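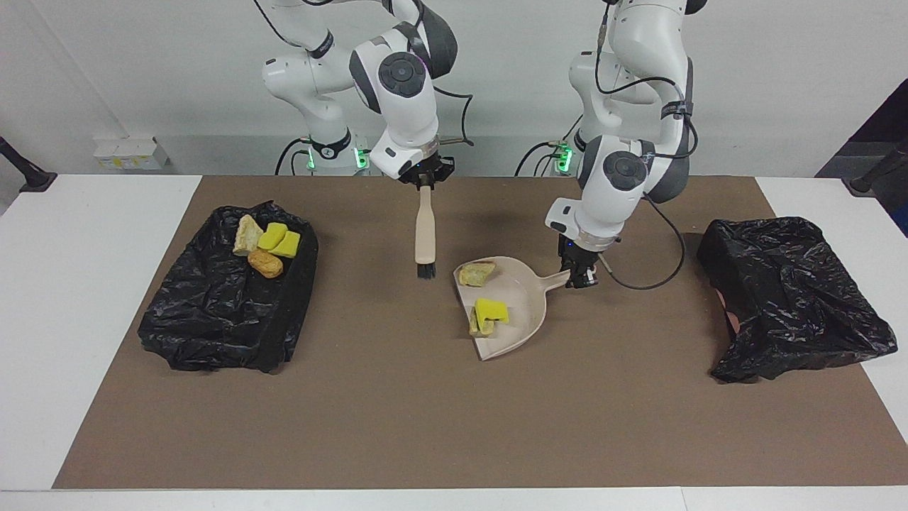
Does the retention setting on a Hudelness list apply to messages already in the archive?
Only after a rebuild. Changing the value affects new mail from the next nightly run onward, and older messages keep the expiry they were stored with until the archive index is rebuilt.

From: Niall Ritchie
To: hudelness-admins
Subject: Re: archive retention and the rebuild step

Evanthia Michailidis wrote:

> We moved our lists off the old Drandotow host in March and set
> retention to 40 months on all of them. New messages get the right
> expiry header. Messages imported from the mbox files still show
> the old value, and the expiry job removed a batch I expected it
> to keep. The admin page shows 40 for every list.
>
> 1. Is the admin page value wrong, or is the header wrong?
> 2. Can the removed messages be put back without a full import?
> 3. Does a rebuild renumber the archive? We have a lot of
> inbound links from the Vlachopoulos documentation pages.

Taking these in order.

1. Both are correct as far as they go. The admin page reads the list config. The expiry job does not look at the config at all. It reads the per-message value written into the index when the message was stored. For imported mail that value comes from whatever the config said at import time, so if you ran the import first and edited retention afterward you have the old default in every record. You can confirm with

 hn-index dump --list LISTNAME --fields msgid,stored,expires

and compare the expires column before and after the import point in the file.

2. Yes, if the expiry job has run in its default mode. Default mode unlinks the record and moves the raw message to the spool under expired/. It stays there until the purge job runs, and purge is off unless somebody turned it on. Check purge_enabled in the site config, not the list config; the list-level key of the same name is ignored and should have been dropped from the sample file two releases ago. Assuming the files are there:

 hn-restore --list LISTNAME --from expired/ --dry-run

Read the dry run output before doing it for real. Duplicates are reported by Message-ID only, so if your import produced messages with generated IDs (anything ending in .imported) you can end up with two copies of the same post. Gert Rampersad posted a script for this a while back that compares the Date header and a hash of the body. It worked for me on a list with around 13 thousand messages. It does not handle multipart messages where the old host rewrote the boundary string, and those need to be checked by hand.

3. It does by default. Pass --keep-numbers and it will preserve the existing numbers and leave gaps where messages are missing. Restored messages get their old number back only if the restore happens before the rebuild. If you do it the other way round they are appended at the end and the links break.

So the sequence is:

stop the expiry job
restore from expired/
rebuild with --keep-numbers
dump the index again and check the expires column
start the expiry job

Stopping the job means commenting out the cron line. Setting expiry = off in the list config has the same problem as the retention value and will not stop a run against records already in the index.

Thread pages are generated separately. After the rebuild they will still point at the old thread roots until hn-threads is run with --force. On our machine that takes a good deal longer than the rebuild itself, and the web archive serves stale pages in the meantime, so we start it at 2 a.m.

One thing I have not tested is lists with the Grerkero search plugin enabled. The plugin keeps its own copy of the message numbers. Assunta Sala reported off-by-one results after a rebuild, but that was with the previous version and I don't know if a ticket was ever opened. If you are using it, I would drop the search index completely and let it regenerate.

If the dump still shows the old expiry after the rebuild, send me the first few lines of output along with the rebuild log. Please trim the addresses out of the log first, as this list has a public archive.

Niall

_______________________________________________
hudelness-admins mailing list
List owner: Senga Swanson
To unsubscribe, send a message with the word unsubscribe in the subject line to the request address.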